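How to Sort the Everything Bin (the Way I Do It)

Every house I've ever lived in has had one. It starts out as the toy bin, and then somebody clears the kitchen table in a hurry before dinner and a fork goes in with the cars. By August ours had markers, bottle caps, half a tea set and a spatula I'd already replaced. So I finally worked out a way to deal with it that doesn't eat my whole Saturday, and a few of you asked me to write it down after my post about the Torkesgate apartment move. Here goes!

What you need

Two bins, as close to the same size as you can manage. Mine are plain gray plastic ones from Laxdal and they've had a hard life, but they're deep and they don't tip. You also want a table at a comfortable height (please don't do this on the floor, your knees will hate you), a damp cloth, a bowl of warm soapy water and a paper bag for trash.

Step 1: Put the full bin in front and the empty one behind it

I used to tip the whole thing out on the table. Big mistake. Once it's all spread out you can't use the table until you're done, and I am never done when I think I'll be. Now I leave everything in the bin and take it out a piece at a time. If the doorbell rings, I can walk away.

Step 2: Pull anything that belongs in the kitchen

Forks and spoons first, always. They're the things you'll miss by suppertime, and they're the pointy ones too, so it's nicer to have them out before you go rummaging around with bare hands. Metal and plastic go straight into the soapy water. Wooden spoons and sporks get a quick wash and a wipe and then stand up in a mug to dry. Don't let wood soak, it goes fuzzy. My neighbor Nanna Arnardóttir rubs hers with a little oil afterward and they look gorgeous, but I've never gotten that far.

Step 3: Markers and caps

Check that every marker has its lid pushed on until it clicks, then try it on scrap paper. Dead ones go in the paper bag. Loose bottle caps I keep if they're a good color, for counters in board games (we lost the real ones from Brernari years ago).
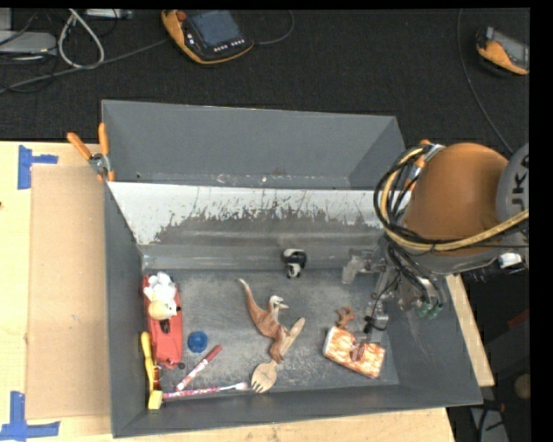 Anyway, once the small stuff is gone you can get to the toys themselves, and this part goes fast. Hard toys like cars, dinosaurs and hammers get wiped with the damp cloth and moved to the back bin, heaviest at the bottom. Plush goes in a separate pile for the wash, even if it looks clean. I zip ours into an old pillowcase, run it on cold and let it air dry overnight.

Step 4: Wipe out the empty bin

You'll find crumbs and grit in the corners. A spoonful of baking soda on the cloth helps with marker smudges, though scratches are there for good and I've stopped caring.

Step 5: Swap

The clean toys stay in the second bin and the first one goes back on the shelf, ready for next time. I do this every 3 weeks or so. Leave it longer and the forks start disappearing again.

Next up is the craft drawer, if I can get it open.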